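Wulletti 3923 front loader, after three months of daily use

Quick one, I have a load finishing and kids to pick up. Been meaning to write this all week.

Bought the Wulletti in June when the old top loader quit mid spin with all our bath towels in it. Household of four, two of them in sports, so it runs every day and twice on Sundays. I've had front loaders before, years ago in an apartment, and hated the smell. So I went in grumpy.

The door. Big. Swings way out, and I mean plan your space for it. We had a shelf on the hinge side and the shelf had to go. Once that was sorted I like the size a lot. You can get a whole armful of stuff in without dropping socks, and pulling out a wet duvet cover doesn't turn into a wrestling match. The glass is a deep bowl shape, comes up clean with a damp cloth. Latch is firm. First week I thought I'd shut it three or four times and hadn't. You have to push till it clicks.

Washing. Good. Grass stains out on the regular cycle most of the time, tomato sauce maybe half the time, but I don't pretreat so that's on me. Whites are whites. Shirts come out less twisted than in the old one, no more sleeves knotted together like rope. I wash cold for nearly everything and the powder has dissolved fine so far. One time I got white streaks on a black sweater. Too much powder, too full a drum. Used less, problem gone.

Noise. The wash part I can talk over. The spin is another story. Not awful but I won't run it after nine because Eun-seong's room is right over it. Get it LEVEL. The feet were off when the delivery guys left and it walked a couple inches across the floor on day one. Ten minutes with a wrench and a level and it has stayed put. Smooth floor, so I'd been worried.

Cycle times are long. Really long. Regular is over two hours unless you press the quick button, and quick is only good for small loads that aren't really dirty. If you're coming from a top loader this will annoy you for a month and then you stop noticing. I start one before breakfast now.

The gasket. Wipe it. I do it at night with an old washcloth, takes seconds, and leave the door open till morning. No smell yet. Lint and hair collect in the bottom fold and I've found two hair ties and a guitar pick in there. Filter is down low behind a round cover, put a shallow tray under it before you open it becuase water comes out. I used a baking pan. Works.

Manual is bad. Tiny print, half the symbols on the dial aren't explained, and the page on error codes sends you to a website that wouldn't load for me. Called Sirkia, the store, and they talked me thru the one code I got (drain hose kinked, my fault). Nice people. Delivery was a day late though.

Also a word on the basket, someone asked. It's the Brostier plastic one, cream. Bought the same day. Sits right under the door so wet things go straight down into it. Handles haven't cracked and I overload it constantly. No complaints exept it shows every scuff.

What I'd change: shorter regular cycle, a manual a human can read, and a door you could hang on either side. Looked at the Bang model too and it had the reversible door but a smaller drum, and drum size won.

Would I buy it again, yes. Probably wait for a December sale if your old one is still hanging on. Ours wasn't.

Rating: 4 out of 5

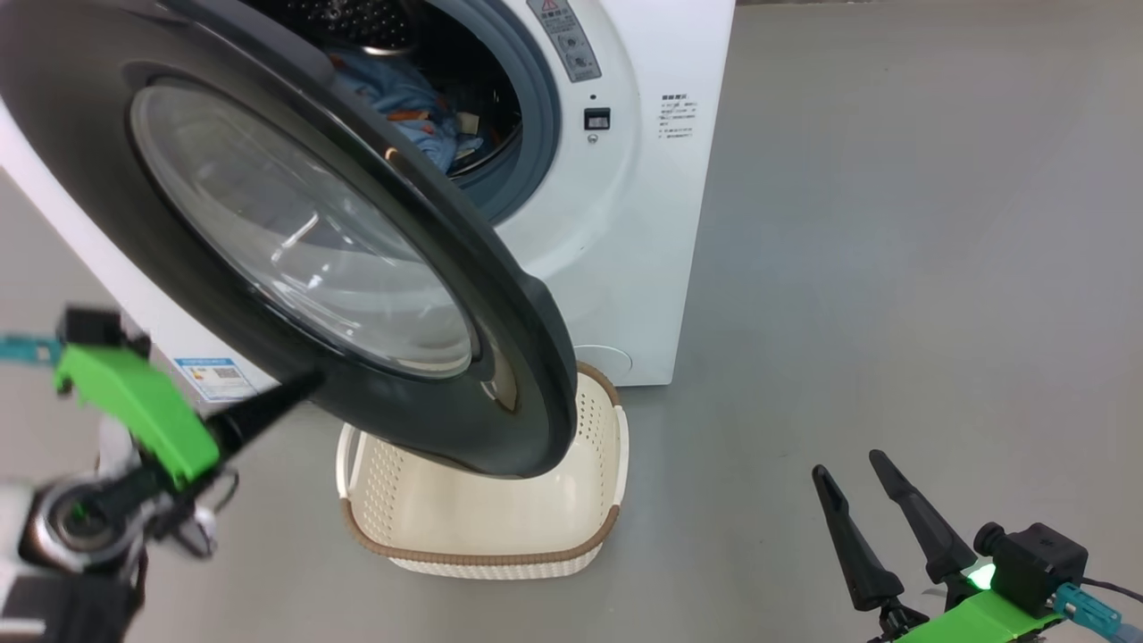
Ro-un Nam
Home and laundry reviewer
Posted September 18, 2021

Update, same day: a reader wants to know if it's ok with small loads. Yes, but mix the sizes. A few small things alone will bunch up on one side and it stops and starts trying to balance itself. Throw in a towel. And check pockets before you load, the door locks at the start and you'll be waiting a bit before it lets you back in. Ok, the dryer's buzzing, got to go.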